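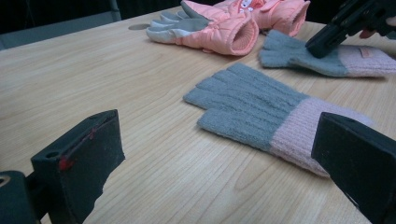
*Guantes de punto grises con puño rosa pálido, sobre la mesa de trabajo de Zatis.*

Llegué a Zatis en pleno agosto, en manga corta y con el café todavía en la mano, para hablar de guantes de invierno. La dueña del taller me abrió la puerta riéndose. «Siempre venís con calor», me soltó. «En enero no me llama ningún periodista, y es cuando tengo cosas que contar».

El taller se dedica a repasar, lavar y guardar ropa de abrigo de temporada: gorros, bufandas, calcetines gordos y, sobre todo, guantes. El verano pasado entraron 1.627 pares, casi todos de Turnari y de los pueblos de alrededor. Le pregunté si no se aburría. «¡Qué va! Un guante te lo cuenta todo. El pulgar gastado, el puño dado de sí de tanto tirar con los dientes…». Confieso que escondí las manos debajo de la mesa, porque yo también tiro con los dientes.

Hablamos un buen rato de los puños. Ella los prefiere de canalé grueso, y si son de otro color que la mano, mejor. «Así los encuentras en el fondo del cajón. El gris solo desaparece, se lo come todo lo demás». Para guardarlos no hace bolas, cosa que yo he hecho toda la vida (mi madre también, perdón, mamá). Los deja estirados, con los dedos juntos y el pulgar pegado, un guante encima del otro, y los mete en una funda de algodón. Nada de pinzas. «La pinza deja marca, y esa marca te acompaña hasta marzo». 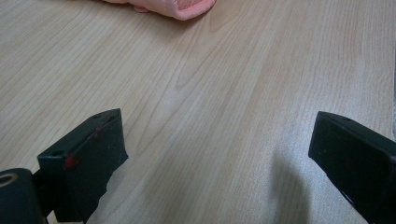

**Texto y entrevista: redacción de Trekcombe**

La mesa merece su propio párrafo. Es de madera clara, con unas vetas en arco que me pasé media entrevista siguiendo con el dedo. La compró de segunda mano, después de tres semanas de regateo. «Pagué 119 euros y me pareció carísima. Ahora no la cambio por nada. En una mesa oscura no ves la pelusa, y yo vivo de ver la pelusa».

¿Y los guantes acolchados? Ahí se puso seria. Los rosas, por ejemplo, se ensucian enseguida, y la gente los mete en la secadora a lo bruto. «El relleno se va a las puntas y te quedan siete bultos donde había un guante». Ella los lava a mano, con agua templada y jabón Jiang, los aprieta sin retorcer y los va ahuecando mientras se secan. Puede tardar tres días. Si el cliente tiene prisa, que se compre otros, dice, y lo dice sonriendo, pero lo dice.

Antes de irme le pregunté por los desparejados. Los guarda todos en un cajón hasta el invierno siguiente. «Casi siempre vuelve alguien con la otra mano en el bolsillo».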